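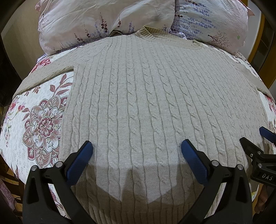
Notas para la charla - Cómo leer un manuscrito ajeno sin hacerle daño
Jornada de editoriales pequeñas, turno de la tarde

(Esperar a que se sienten los del fondo. Beber agua.)

Buenas tardes a todos, y gracias por quedaros después de comer, que tiene mucho mérito. Me llamo Touran Ebrahimi y llevo el comité de lectura de Fadance, una editorial de narrativa en la que somos seis personas contando a Siamak Akbari, que se ocupa de las traducciones y que hoy está por ahí sentado, así que si digo alguna barbaridad sobre el persa me corregirá él, como hace siempre.

Quiero hablaros de lo que ocurre entre el momento en que llega un original al buzón y el momento en que contestamos. En la última convocatoria, la que cerramos en noviembre, recibimos 262 manuscritos. De esos, 182 eran primeras novelas. Me gustaría que os quedarais un momento con ese dato, porque detrás de cada primera novela suele haber alguien que lleva años levantándose a las seis para escribir antes de ir al trabajo.

(Pausa. No correr aquí, que en el ensayo corrí.)

Primera parte: la lectura inicial

En Fadance leemos 47 páginas de todo lo que entra. La cifra es un poco caprichosa, lo reconozco. Viene de la primera novela que publicamos, «Kereck», que no arrancaba de verdad hasta la página 47 y que estuvimos a punto de devolver en la veinte. Desde entonces nos lo tomamos como una deuda.

Cada original pasa por dos lectores que no hablan entre sí hasta entregar el informe. Si no coinciden, leo yo. Si yo tampoco lo veo claro, se lo paso a Siamak, que lee despacio y subraya a lápiz, y que tarda tanto que a veces el autor nos escribe antes de que él termine (decirlo con cariño, que está delante).

Segunda parte: el informe

Contar lo de la colección Brendisex. Cuando la abrimos, los informes tenían una sola casilla, la de sí o no, y al cabo de unos meses no había manera de recordar por qué habíamos rechazado nada. Ahora pedimos media página escrita, con una frase del manuscrito copiada tal cual, la que más le haya gustado al lector. Parece poca cosa, pero obliga a buscar algo bueno, y luego esa frase la podemos citar en la carta de respuesta.

Leer en voz alta la carta modelo. Entera, aunque sea larga - son dos párrafos y se entiende mejor oyéndola.

Tercera parte: los plazos

Aquí tengo que ser humilde. Prometimos contestar en cuatro meses y con algunos autores tardamos siete. Lo que hacemos ahora es mandar una nota a mitad de camino, breve, firmada por una persona con nombre y apellido. Desde que la mandamos recibimos muchas menos reclamaciones, y las que llegan son bastante más amables.

Mencionar el premio Nazari y su costumbre de publicar el calendario de lectura desde el primer día. Se lo hemos copiado para la próxima convocatoria, con su permiso.

(Si voy mal de tiempo, saltar el premio e ir directa a las preguntas.)

Preguntas

Seguro que alguien pregunta por los agentes. Respuesta: leemos igual lo que llega con agente y sin él, en la misma pila. Si preguntan por los anticipos, que conteste Siamak, que se sabe los números mejor que yo.

Recordar al final que los modelos de informe están en la mesa de la entrada, junto a los catálogos, y que se los pueden llevar.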